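Hi Melahat,

You asked for the short version this time, so I'll try, but you know me. This covers the second stretch of the Trasamdale community kitchen grant, from where my last letter left off through now.

The big news is that the cooking classes are running! We started with one evening group and we're now up to four, with nine people in each, and the waiting list keeps growing no matter how often I tell folks to check back in December. The evening slots go first. I had figured retirees would fill the daytime class and they did, but they also signed up for the evening ones (and they bring their own knives, which I love).

The recipe side took longer than I promised you. I wanted each group to leave with a small booklet of things they'd cooked, and getting people to write down amounts is like pulling teeth. "Enough flour" was in there more than once. We've got it under control now and the booklet stands at 152 pages, way more than I budgeted for printing. I'm asking below about moving a little money over.

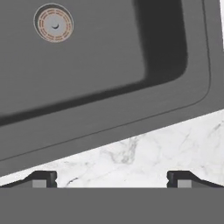
Attendance has been good. We lose a few people after the second session, mostly to shift changes at work, and I've started letting them slide into a different group instead of dropping out. It makes my sign-in sheets a mess. I'd still rather have the mess.

Money next. We're under on ingredients, thanks to the Bomum farm stand, who let us have their end-of-day vegetables at a price I'm almost embarrassed to write down. We're over on teaching hours. I put in for two instructors and ended up needing three, and that's my fault – I didn't think hard enough about how much help beginners want with bread. Everybody wants a second pair of eyes on their dough, and then a third. The two lines just about cancel each other out, and the full ledger is in the spreadsheet you already have.

One thing I'd do differently is the childcare. We offered it for the daytime class only and I should have put it in the evening plan from the start. Several parents told me they'd come if there was somewhere for the kids to be, and the library next door says they'd open their story room for us if we cover the staff time. I'd like to include that in the next budget.

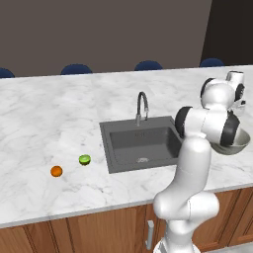 Trasamdale, August 21, 2026

I stopped there to go teach and I'm picking this back up with flour on my sleeves, so forgive the jump.

The exchange with the group in Bragança is the part I get asked about most. They run a chestnut and bean cooking club over there and we've been swapping recipes by mail, real paper mail, with stamps. Their soup was a hit. Our cornbread got a very polite reply. We did try a video call, but with the sound cutting in and out we mostly waved at each other, and I think letters suit everyone better anyway.

The Allutberg visit didn't happen. Their hall closed for repairs right when we were set to go, and rescheduling would have run into our own classes. I've kept that travel money untouched and I'd like your okay to put part of it toward printing the booklet. If you'd rather it stay in travel, that's fine too, I'd just print fewer copies and share them around.

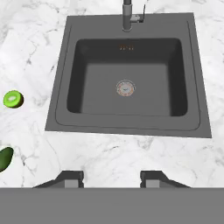

Next up is a preserving class, which people have been begging for since the tomatoes came in. I've lined up an instructor who has canned her whole life and is stricter about it than I'll ever be. We need to buy jars and a second big kettle, both already in the approved budget, so there's nothing for you to sign on that one.

So from you I need a yes or no on the printing money, and a word on whether evening childcare can go into the next request. Call if that's easier – I'm home most mornings – and come eat with us whenever you're over this way. The bread group always makes too much.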